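4. Setting Up Your Kevemano Home Label Printer

You're going to love how quick this is! From opening the lid to holding your first label takes one short sitting, and most of that is the printer getting to know the roll you've loaded. Read the section through once before you start, then come back to step 1.

4.1 Pick a good spot

The printer likes a flat, steady surface with room in front of it for the labels to come out. A desk, a kitchen table or a deep shelf all work well. Keep the back of the printer near an outlet so the power cord isn't stretched.

Caution: Keep the printer out of direct sunlight. Label rolls darken in heat, and a roll left on a sunny windowsill can turn gray along one side in a single afternoon.

It also helps to choose a place where you can set down whatever you're labeling. If you pack small boxes, put one on the table now and leave it there. You'll use it for the placement test in 4.4.

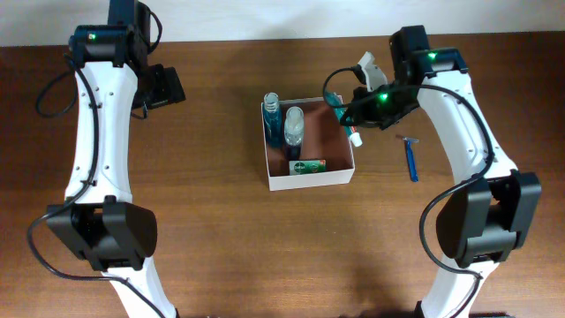
A small white open-topped box near the center of a wooden table.

4.2 Load the first roll

Your starter roll holds 200 labels. Full-size Landeg rolls hold 1,575, and they go in exactly the same way.

1. Press both side tabs and lift the lid until it clicks.
2. Peel off the paper strip that keeps the roll from unwinding. Throw the strip away.
3. Slide the roll onto the spindle with the labels feeding from underneath.
4. Push the two green guides in until they just touch the roll. Snug is fine — tight is not, and the labels will pull to one side.
5. Draw the loose end out through the front slot, about a finger's length.
6. Close the lid and press down on both corners.

Note: If the lid won't close, the spindle is sitting on top of its notch. Lift it out and drop it back in.

4.3 Turn it on and let it measure

1. Plug in the cord and hold the power button until the light turns solid blue.
2. Press Feed once. The printer pushes out a few blank labels while it finds the gaps between them. Let it finish!
3. Tear off the blanks against the front edge, pulling up and to the left.

If the light blinks orange, code 261 will show in the Alirgate app. Open the lid, check the guides and press Feed again. You only need to repeat this part when you change to a different label size.

4.4 Print and place a test label

1. In the Alirgate app, tap Add Printer and choose yours from the list.
2. Tap Test Label. It prints a border with a small cross in the middle.
3. Check that the border is even on all four sides. If it leans, go back to 4.2, step 4.
4. Peel the label from one corner and lay it on a flat side of your box, smoothing from the middle outward.

Cardboard dust is the number one reason labels lift, so give the box a quick wipe with a dry cloth first. Now for the fun part — go and design one of your own! The Grovarau template pack is already in the app, with pantry, shipping and craft room sets.

4.5 Looking after the print head

Clean the print head every 3,000 labels, or sooner if you see thin white lines running through the text. Turn the printer off and wait until the head is cool before you touch it. Cleaning steps are in section 7.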